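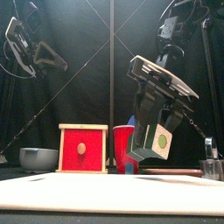 I have been going to the Thursday-type thing people call a game night since I moved to Jeralgate, except ours has no fixed day and goes by whoever sends the message first. I get asked about it a fair amount, mostly by people who want to start one, so I'm writing down how it goes.

We meet at 7:30 in the evening in apartment 301 of my building. It belongs to Iwona Pawlak, and she has the only table in the group that seats more than four. Before that we tried my place, and before that the back of a coffee shop on Makowska Street. The coffee shop was fine until they started closing at eight. My place has a couch and a coffee table, and after two hours of leaning over a coffee table everybody's back hurt.

The table matters more than the games do. You want it big enough that the drinks have their own area. We lost a full deck of cards to a glass of grape juice last winter, and I still find purple cards in other boxes. Iwona now puts a tray on a chair next to each corner and that is where drinks go. People forget, she points at the tray, they move the glass.

As for what we play, it has settled down to a small set. When I started I thought we would try something new every time. I bought a lot of games that first year, and most of them were opened once. Learning rules from a booklet at eight at night after work is not fun for most people, including me. If I want to bring something new now, I read the rules at home and play a few rounds against myself so I can teach it in five minutes. If I can't teach it in five minutes I leave it home.

The one we play most is called Bemolach. Iwona's grandmother taught it to her and I have never seen it in a store. It's a card game with partners, two against two, and the scoring goes to 340. I have asked why 340 and she doesn't know. Her grandmother didn't know either. The bidding took me months to get the hang of. You say out loud what you think your side will take, and if you fall short you lose double, so everyone bids low at first and then gets bored with bidding low. A full game takes most of an evening. If we're short on time we play to half.

With an odd number of people we switch to Matosau, which anybody can join in the middle. It's a bluffing game. My brother-in-law is very good at it and I am very bad. My ears go red. I tried wearing a hat and was told to take it off.

Food took a while to sort out. Chips leave grease on the cards. Popcorn is worse. Pretzel sticks are okay, grapes are okay, and cut-up apples are okay if someone eats them in the first half hour. We used to do a proper dinner first, but then the host spent the whole day cooking and we didn't start playing until nine. Now everyone eats at home. I will say that I miss the soup.

Two things I would tell someone starting out. Keep the group chat for setting the time and nothing else. Ours turned into a place for jokes and videos, and people muted it and then missed the actual plans. We made a second chat for the jokes. Also, let people leave when they want. One of our regulars has a baby and goes home at 9:15 no matter what the score is. Someone takes over the hand. It used to bother me to break up a game like that, and now I don't think about it.

I didn't know anyone in this town when I got here. I work from home, and I'm not someone who talks to strangers at the gym. I met Iwona because her mail kept ending up in my box, and around the fourth envelope she asked if I knew how to play cards. I said yes, which was generous. I knew rummy.

We take a break in July when half the group is away and her apartment is too hot to sit in with the windows closed, and with them open the cards blow around. I tried using coins as weights on the discard pile. It works if you remember to put the coin back after each turn.

Next time I'll write out the Bemolach rules, if Iwona checks them first. She has told me I still get the part about the leftover cards wrong.

Get new posts by email. Enter your address to subscribe. You can unsubscribe at any time.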